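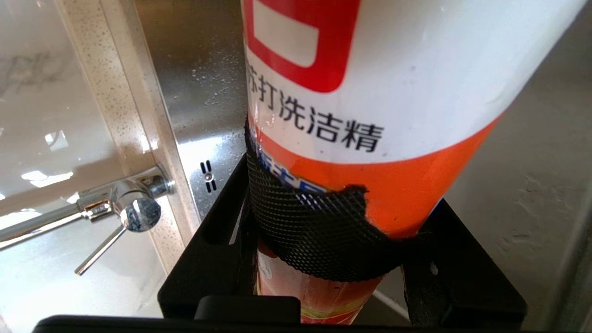
Kitchen Collection FAQ
Steltus Manipulation Data, Wurnden site
For operators, reviewers and partner teams

What counts as one episode?
One attempt at one written instruction, from the arm leaving its start pose to the operator pressing stop. Two instructions carried out back to back are two episodes. Do not join them afterwards.

How long should an episode be?
Most sink tasks finish well inside 70 seconds. If the timer passes that mark, stop, label the episode "overrun" and reset. Overruns are kept but are not used in the main training set.

How many episodes does a task need?
The target is 2000 accepted episodes per task family. Bottles, crockery and fruit are separate families. Placing and picking count towards the same family.

Which cameras are recorded?
The wrist view and the head view, on every episode. Both must be present for the whole length. If either stream drops, Jevulport rejects the episode on upload and no manual override is available.

Why is the wrist view needed if the head view covers the whole sink?
The arm hides part of the work area from above, often at the moment of contact. The wrist view gives the position of the fingers against the object. It gives very little about the rest of the counter, so reviewers should have both open.

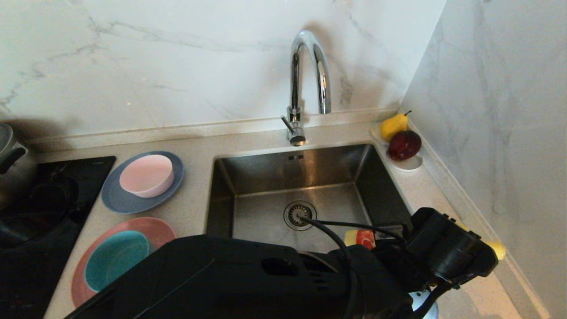

Head view at the sink, arm over the basin. Crockery at left, fruit dish in the back corner.

Can objects be left out that are not part of the task?
Yes. The counter should look like a counter in use. Change the position of at least 2 items between episodes, and write the change in the set-up field. Do not clear everything away to make a grasp easier.

Do shiny surfaces need to be covered?
No. Steel, glazed bowls and polished taps stay as they are. Glare that hides the target object in both views is a reason to move the lamp. Glare in one view is acceptable.

How should a bottle be named in the instruction?
By what it is and, where there is more than one, by colour or place: "pick up the washing-up liquid", "pick up the bottle in the sink". Brand names are not used. Text on labels is left in its original language and should not be translated in the instruction field.

Is a failed grasp deleted?
No. A slip followed by a recovery is a valid episode and is tagged "recovered". A slip with no recovery is tagged "failed". Delete only when the wrong instruction was loaded or someone reached into the work area.

What happens if the operator hesitates?
Pauses under 7 seconds are left in. Longer pauses are trimmed by the Lacerda cleaning script, which marks the cut in the log. Operators should not trim by hand.

Who decides whether an episode is accepted?
A reviewer who did not operate it. The reviewer checks the instruction against the end state, then the tags, then the two streams. About one in ten is sent back, usually over the wording of the instruction.

Can the same operator run all episodes in a family?
No. Grip approach and speed differ between people, and the set should contain that spread. Rotate at each battery change.

When are uploads processed?
Overnight. Anything in the queue by 18:00 appears in the review list the next morning. The list is not refreshed on Tuesday nights while the index is rebuilt.

Where are changes to the object list requested?
Through the set-up form in Jevulport, under "Objects". Attach a wrist view and a head view of the new item. Items wider than the open gripper are refused.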